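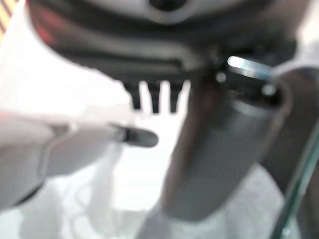 A robot should be allowed to make mistakes while it is learning, Lorraine Kerslake told the pupils who wrote to the Vondska laboratory, and the people teaching it should write every one of them down.

Her reply explains how the laboratory works. The robot in the Kekum study learns by being shown. A person guides its hand through a task, such as picking up a piece of cloth, and a computer stores each movement together with the pictures from a small camera near the fingers. One complete turn is called a demonstration.

Why is cloth difficult?

A wooden block keeps its shape when it is lifted. Cloth folds, slips and hangs differently each time. The robot cannot simply repeat one movement, so it must learn from many demonstrations.

What did the study find?

The team compared 2 ways of teaching. In the first, the robot was given 1000 demonstrations, all very much alike. In the second, it was given only 193, but the cloth began in a different position each time. The second robot dropped the cloth less often.

The result comes from one laboratory and one kind of task. It must be tested again before it can be relied upon.

Words to know

Gripper: the part of a robot that takes hold of things.
Demonstration: one complete showing of a task.
Method: the way in which a study is carried out.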